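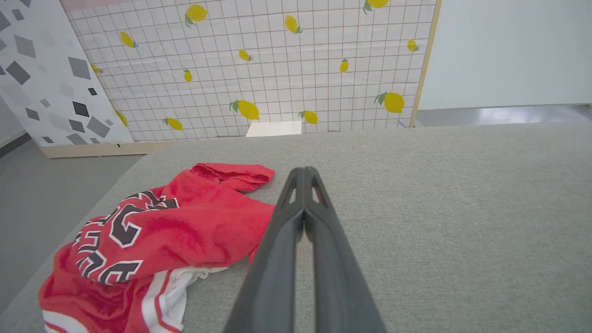
My sister reckons that nobody needs to learn to darn any more, and that a pair of socks costs less than the wool to fix them. She told me so over the phone, at length, while I was sat there with a needle between my teeth.

She may be right about the socks! But I've been mending things since March and I can't tell you how much I'm enjoying it. I started with a moth hole in a grey cardigan, badly, using thread that was far too thick, and the lump is still there on the left elbow. I'm quite fond of it.

The mending evening in Cavirley is what got me going properly. It's 2 pounds on the door, tea included, and everyone brings whatever has been sitting in the bottom of the wardrobe. Last time I learned Swiss darning, where you follow the path of the old stitches with new yarn (go slowly, keep it loose), and I came home so pleased with myself that I did both heels of my walking socks before bed.

Wool, then. I've been using Brivier for socks and it wears really well, though the green is more of a mustard. For anything stretchy I like the Barasa thread -- the 100 metre reel lasts me ages, and the 1000 metre one is surely for people with a shop. Do buy a proper darning needle with a blunt end. The sharp ones split the yarn and you'll swear a lot.

Next up is the lining of my winter coat, which has gone under both arms. I've no idea how to do linings, so if you've got a good method please leave it in the comments -- I'd like to start before it gets cold.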